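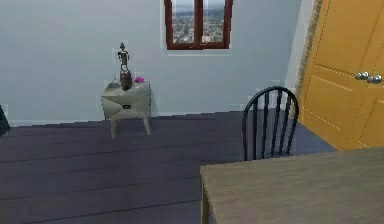 A room in Cikar, the simulator behind the Trilelley study. The door has two knobs. Nearly everything else is negotiable.

The Apartment That Never Needs Cleaning

Somewhere on a server in the offices of Findovero, a robot has been failing to tidy up since July. It has failed in daylight and at dusk, in rooms with green doors and rooms with yellow ones. It has run into the same nightstand from every side a nightstand has. By the time the team at the Trilelley lab stopped the clock, it had tried to put something away in 400 different rooms, none of which exist.

The rooms are made by a program called Cikar, which decorates the way a distracted uncle might after one trip to a furniture outlet. It is handed a floor plan and a catalog, and it starts choosing. A Windsor chair goes in front of a door. A metallic figure with its arms out ends up standing on a jar. The flowers are magenta. Outside the window there is a city, seen from a height that raises questions about the rent.

Taste was never the point. For years the usual way to train a household robot in simulation was to build one very good kitchen and run the machine through it until it could do the job blindfolded. Then someone wheeled the real thing into a real kitchen, where the counter was a different color, and it stopped dead. It had learned the kitchen, down to the grout. It had not learned much about cups.

The fix, known in the trade as domain randomization, is old enough that researchers talk about it the way cooks talk about salt. Change the colors, the lighting and the furniture often enough and the robot has to give up on memorizing. The Trilelley group wanted to know something narrower and a little ruder: how much of all that changing does any good?

So they rationed it. One batch of simulated robots got rooms where only the surfaces changed, with new paint and new floors on every run. A second batch kept the same paint but had the furniture moved around, sometimes into places that would get a real decorator fired. A third got everything at once. All of them were then tested in a mock apartment at the lab, on a wheeled arm called Bakker, which had to pick objects off low furniture and carry them to a table.

Bakker made 163 attempts with each kind of training. The robots raised on fresh paint did poorly, finishing the job 47 times. They were unbothered by the color of a wall and badly thrown by a chair. The ones raised on moving furniture did more than twice as well, and adding the paint back on top of that bought very little. In one run the arm trained on everything picked up a mug, drove it to the table, and set it down on the floor beside a leg. The log has this as a partial success.

The finding is awkward for a field that has spent a good deal of money on making wood look like wood. Grain and soft reflections are lovely, and they take computing time that could have gone to shoving a table 2 feet to the left. The paper says this politely, over several pages, with charts.

There are reasons to be careful. The mock apartment has a single layout and no pets. Its lighting is steady, so a robot that never learned to cope with glare was never asked to. The group tried few clear objects, and glass remains the thing that robot cameras are worst at, in simulated rooms and in real ones. A different arm might also care more about paint than Bakker does.

The next version of Cikar will put more effort into clutter. The plan is to let things pile up on chairs, block drawers and lean against doors, using arrangements copied from the lab members' own homes. The call for floor plans went out by email and the replies came quickly. The call for pictures of bedrooms has been extended twice.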